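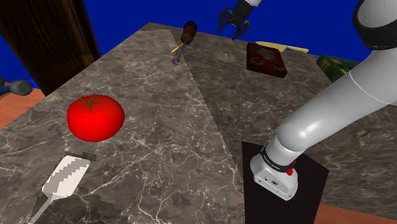

Ratlow Bench Notes
robotics hobbyist, simulation tinkerer, slow soldering

Home Posts Replies Media Likes

March 2022

Okay, I promised a few of you I would write up the gripper comparison properly, so get comfortable, because I am not good at keeping these short. I've been trying two grippers on the same simulated arm, all on one marble counter, and I have feelings about both of them.

First the names, because I keep mixing them up in my replies. Plidov is the two-finger one with the extra joints in the fingers, black, fairly chunky. Heinonen is the plain parallel jaw that just slides open and shut. Estia is the controller I run them both through, and I left its settings alone the whole time so the comparison would be fair to everybody.

The counter is a mix of stuff I'd want a kitchen arm to cope with. Tomato, white spatula, screwdriver, a knife with a yellow handle, a dark red box with a circle pattern on top. Yes, the screwdriver is standing upright. I wanted at least one thing that would punish a sloppy approach, and oh boy, it did!

Each gripper got 14 tries at each object. I reset everything to the same starting spots in between and let it go while I made dinner.

Tomato first, since it's the one people always ask me about. Plidov was lovely with it. The fingers fold in a bit as they close, so they sort of settle onto the curve and the tomato stays put. Heinonen could do it too, but it wanted to be dead center, and if it came in a little to one side the tomato just rolled away across the marble like it had somewhere to be.

I should say my tomato is a rigid lump as far as the physics is concerned. It can't bruise. So please don't take any of this as advice on squeezing real produce – I learned that lesson on a real peach last May and I'm still finding bits of it.

The box was the other way around. Flat sides, nice clean edges, and Heinonen grabbed it the same way every time. Plidov kept trying to curl its fingertips under the bottom edge and bumping the counter. I think a flatter fingertip would fix most of that, and it's on my list, which is already a long list.

Now the screwdriver. Both of them knocked it over more than I'd like to admit. What helped was coming down from directly above and stopping 29 millimeters over the handle before closing in slowly. With that pause added, Plidov got hold of it 3 times out of 14. Heinonen got it on more than half. I did not expect the simple one to win that by so much, and I went back and checked I hadn't swapped the labels.

The spatula deserves its own post. The handle is so thin and sits so close to the surface that neither gripper liked it one bit. Fingers touch down, Estia feels the contact, Estia backs off, we all go home. I had to loosen the contact limit to get any grasp at all, so I've left those runs out of the comparison.

A word on cameras, since somebody asked in my last thread. I compared a steep view over the counter with a low one from the side. The steep one is much better for lining up over an object, but it's hard to judge height from it, and I kept thinking the fingers were lower than they were. If you can afford to run two views, run two.

Also, shadows! Mine come out with jagged edges, you can see it by the spatula, and I spent a whole evening wondering if that was confusing the object detector. I rendered 3000 images with softer shadows and retrained, and the difference was tiny. I'd put that evening into better lighting variety if I had it again.

So where am I leaning? If it's round or lumpy, Plidov. If it has straight sides, Heinonen, and it's a good deal easier to set up, too. For the general clutter I have in mind I'm going to stick with Plidov for now, and see if new fingertips help it with boxes.

Next up is the knife, lying flat toward the far side, which I've been putting off. If you've had any luck picking up flat things without sliding them to an edge first, please tell me how you did it – I'll read every reply, even the long ones.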